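Umeo Workshop | Notebook | Projects | Materials | People | Search

Workshop notebook: produce display, Dudville training store

November 26, 2019
Entry by Heriberto Zepeda
Reading time: 4 min

Purpose of the session: to settle the arrangement of the artificial vegetables in the large compartment crate before the Dudville layout is recorded and signed off. Sudheer Salian and Arlindo Batista took part. Welington Lins was at the Salgado site and has been sent a copy of this entry.

Background. The crate was delivered in October and has been used since then with whatever stock was nearest to hand. The result was uneven. Onions were placed with the cabbages, the cucumbers moved from one side to the other between sessions, and two trainees were given different answers as to which compartment held which item. Teodoro Echevarría asked that the arrangement be fixed in writing, with the type of vegetable as the governing rule and color as a secondary consideration only. This entry records the rule as applied and the points still open.

Work carried out. All compartments were emptied and wiped with a damp cloth. Fine dust had collected along the dividers, most of it from the packing material. The dark trim on the top edges was checked by hand for lifting. One short length near a corner was loose and has been pressed back with contact adhesive; it should be checked again before the crate is moved.

The leafy and stemmed items were placed first. Green onions go at the left end and are laid as a single bundle, all bulbs facing the same way, with the leaves kept together. When they are laid in both directions the leaves spread over the divider and the compartment looks half sorted. Napa cabbages go directly below the onions. The contrast between the dark onion leaves and the pale cabbage tips helps a trainee tell the two compartments apart from a distance, and Mr. Batista considers this the strongest part of the layout.

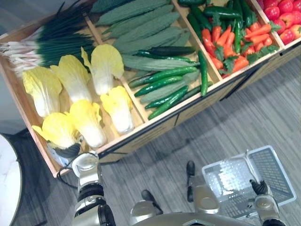
Crate by type: green onions and napa cabbages at left, bitter melons and cucumbers sharing the next compartment.

The shared compartment took most of the discussion. Bitter melons and cucumbers are close in length and both are green, and Mr. Salian's view was that a trainee will confuse them whether or not they are kept apart. The bitter melons have a dull, bumpy skin and taper at both ends. The cucumbers are darker and glossy. Under the overhead lights the gloss is easy to pick out, but with the front bank of lights switched off the difference is much weaker. We tried the compartment under both conditions and agreed that the lights are to stay on for all sorting exercises.

It was proposed that a thin divider be cut so that the two could be separated. I am not in favor at present. The compartment is of a good size for mixed stock, and a store will often hold two similar items side by side. The proposal is left open for Mr. Echevarría to decide. If a divider is made, it should match the light tan of the existing walls and carry the same dark trim.

Cabbages. The pieces do not nest well, on account of the ribbed base, and any piece placed on a slope tends to roll toward the front panel. Laying them in two loose rows was better than stacking. Please handle them by the base. The ruffled tips are the weakest part of the molding, and 2 have already been set aside with torn edges.

Stock record. The Nesuris order now stands at 240 pieces received for the whole program, entered under stock line 3,176. Replacement cabbages have been requested on the same line. Mr. Batista will check the delivery note against the shelf and initial it.

Floor position. The crate remains on the striped carpet. Please do not drag it, as the lower strip catches on the pile. Two people are needed to lift it, and the compartments must be emptied first.

Open points:
- Divider for the shared compartment (Echevarría)
- Second check of the loose trim (Zepeda)
- Replacement cabbages (Batista)
- Revised labels, same wording as on sheet 9; "bitter melon" to be written as two words (Salian)
- Comparison with the Salgado crate, where the onions are kept at the opposite end (Lins)

The arrangement is to be left as it stands until Mr. Echevarría has replied on the divider.

Recent entries
Adhesive trial on crate trim
Salgado site: shelf heights and sight lines
Label stock and print settings
Storage of artificial fruit, revised procedure
Dudville floor plan, second version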